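Notes From Week Four of Teaching a Robot to Tidy Up

Posted Jun 19, 2025

I have a number for you, and the number is 1741. That is how many times a robot arm has been walked through picking something up and putting it somewhere else, with a human hand doing the thinking. A fair share of those hands were mine. I have a graduate degree. I spent a good part of it on proofs.

The project is called Omine, for reasons that predate me, and the goal is modest enough to fit on a sticky note: clear a workbench. You leave your junk on the bench, the arm puts the junk away. My mother asked what I was working on, I told her, and she said "so, what I asked you to do for eighteen years," and we moved on to the weather.

The way we do it is by showing. You hold a pair of handles, the arm copies you, and everything it sees and does gets saved. Do that enough times and the model is supposed to pick up the habit. Each run from start to finish is an episode. A good episode runs less than a minute. A bad episode is the one where you drop a thing off the far edge and have to go around the table and crawl.

What I did not expect is how much my own personality would end up in there. I hesitate before I grab things. I always have, I do it at salad bars. The first model we trained on my episodes hesitated too. It would come down over a marker, stop, hover like it was reading the ingredients, and then go in. It did this every single time. I watched it for an afternoon and felt seen in a way I had not budgeted for.

So now we have rules.

The rules

No hovering. If you are above the thing, get the thing.

No heroics. If the grasp slips, let it slip, back off and try again. We want the recoveries. For the first two weeks I was deleting every episode with a fumble in it because I was embarrassed, and the model that came out of that batch had no idea fumbling was possible. It would miss a cup by an inch, close on air, carry the air to the bin with great care, and release it.

Move the stuff between episodes. Everything gets shoved, turned or swapped. People are terrible at this. Ask someone to put six objects down at random and they will give you a nice even spread, like a cheese board. We use a script now that shouts out positions, and we call it Prutell, after a vacation rental one of us had a bad time in.

Change the stuff, too. We did the first 200 episodes with the same 4 objects, and the model got wonderful at those. Then somebody set down a stapler and the arm simply went around it, the way you go around a coworker you owe an email.

What's on the bench

The object list has since gotten out of hand. We started with a tidy order of parts from the Effiong catalog and ended up with whatever was in people's desks. I have come around on this. A real bench has things on it that make no sense together, and if the model has only ever met matching plastic blocks it is going to have a hard first day at work.

Flat things are the worst. Anything thin that sits flush with the wood gives the fingers nothing to get under, and you end up doing this little scrabbling move at the rim that looks like a person trying to pick a coin up off a tile floor in gloves. Long skinny tools are second worst, for the opposite reason: easy to grab, and then they pivot on you and swing around like a weather vane. Soft things are surprisingly pleasant. A pencil case will forgive almost any approach. I wish more of the world were pencil case.

Then there is the question of what the arm sees, which I think about more than I'd like. There's a small camera down at the wrist, so the arm's view of its own life is mostly its own gripper with the task going on behind it. I look through that feed for hours. You get fond of those ridged orange pieces. You also learn how much of the room gets in. I'd assumed we were recording a bench, and we are, along with every shelf, chair and monitor behind it, and the model has no way of knowing which of those matter.

We had an early version that seemed to do better in the afternoons. It took us two days to work out that it had gotten attached to the way the light came in. I don't blame it. I also do better when the light is nice.

A couple of wrist views, green ring on the bench in the first and the rest of the room in the second:
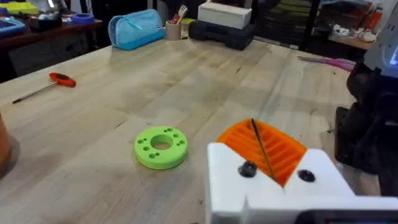
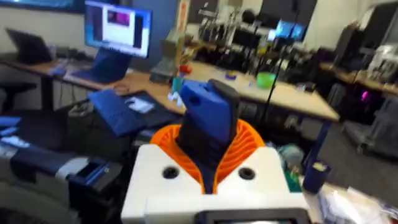 Things I have learned, in no useful order

Your shoulders go before your hands do. Twenty minutes on, ten off. I ignored this for a week and slept on the floor for two nights.

Talk to the other person in the room or don't, but decide. Half-listening episodes are visible in the data. There's a stretch from the first week where you can tell exactly when somebody started describing the plot of a show, as the arm drifts gently to the left and stays there.

Label as you go. We put it off until Friday once and I will never get that Friday back. Was it a success if the tape landed in the bin and bounced out? We argued over this for some 24 minutes and then wrote down "mostly."

Back up to two places. Drirkell is the storage box under the desk, and it is very good at its job, and I don't trust it at all.

The next batch starts Monday, with two bins in place of one, so now the arm has to have opinions about where things go. I've been asked to write up the sorting policy. So far I have "pens with pens" and a long blank space, and the dumbbell is going to need its own line. If you have views on whether scissors count as stationery or tools, the comments are open until October, when the hosting runs out.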